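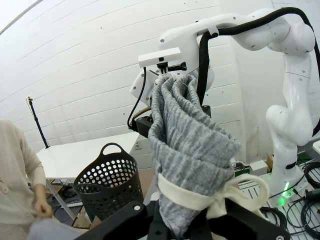

Sweatpants

Sweatpants are loose trousers made of knitted fabric, worn for exercise, for warmth and as everyday clothing at home. The usual garment has a gathered elastic waistband, a drawstring and two long legs. Related garments are the jogger, with a narrower leg, and the track pant, normally made of a smooth synthetic knit.

Fabric

Most sweatpants are cut from French terry or fleece-backed jersey. French terry leaves the loops of the knit uncut on the inner face. In fleece, the inner face is brushed, which raises the fibers into a nap that traps air. Cotton and blends of cotton with polyester are the common fibers. A 50 percent cotton blend dries faster than pure cotton but tends to hold its pills, as the polyester fibers anchor them to the surface.

Heather gray is the traditional color. It is produced by mixing dyed and undyed fibers before spinning, so that each yarn carries both shades and the finished knit looks speckled. Dyeing the cloth after knitting gives a flat gray instead.

Waistband and drawstring

The waistband is a tube of fabric enclosing a strip of elastic that is shorter than the opening it is sewn to. When the elastic relaxes, the cloth gathers into close vertical ruffles. Several rows of stitching may be run through the band to keep the elastic from twisting.

A drawstring may pass through the same tube or through a separate channel. Flat cords, often cream or white on gray garments, lie smoother under a shirt than round ones and are less likely to slip once knotted. The cord leaves the band through eyelets or stitched buttonholes. A bar tack at the center back keeps it from being pulled out in the wash.

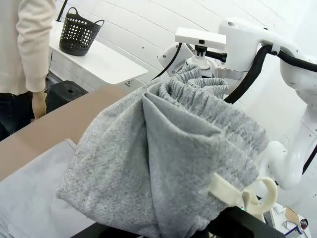

Elastic loses its recovery with repeated heat. In the Culitz wear trial, bands were cycled 3,000 times on a stretching frame, and samples dried at high heat between sessions failed first. The Vinach method repeats the procedure with the drawstring tied, a condition that places added strain on the eyelets.

Care

Sweatpants are washed inside out in cool or warm water, with the drawstring tied in a loose bow. Pilling occurs mainly at the inner thigh and seat, where the fabric rubs against itself. Pills may be removed with a fabric shaver held flat and moved without pressure. Fabric softener coats the nap and reduces absorbency.

Folding and storage

The garment is laid flat, smoothed from the waist down and folded in half lengthwise so that the legs align. It is then folded upward from the hems in thirds – or in 4 sections for a shallow drawer. Loose cords are tucked inside the waistband before the last fold. Hanging from the waistband over long periods can stretch a heavy knit, and shelf storage is preferred.

Collections

The Cuvelberg clothing archive lists 1,585 knitted leg garments, almost all of them stored flat. Its catalog follows the Tak classification, which sorts sweatpants by cuff type, then by waistband construction.

See also: Drawstring; Fleece; French terry; Jogger; Pilling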